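I caught up with the woman who plans equipment for the Dimwood workshop at 7 in the morning, which she swears is the only quiet hour (she'd already had two coffees!). I wanted to know how a small shop goes about budgeting for a robot arm.

"You start with the gripper," she told me. "Everybody wants to talk about the arm, and then the fingers eat your money."

She had two quotes on her desk. Salazar wanted $1,583 for a gripper with spare fingers, and Drondow came in at $1,201 without them. I figured she'd jump at the cheaper one, but no! "Add the spares and tell me again who's cheaper," she said, laughing.

So for now they're doing their trying-out in simulation, and the buying waits until September. I asked how long she gives a new part before she decides. "Some 10 tries at an edge. I want to see how the fingers come up to it while they're still open."

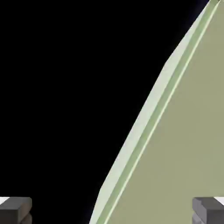 Wosville Automation Club, Equipment Planning Team

We got onto what she'd do differently. "Ask about delivery first," she said. "And I'd put cables on their own line, I always forget the cables." Then her phone rang, and it was Salazar calling about the quote.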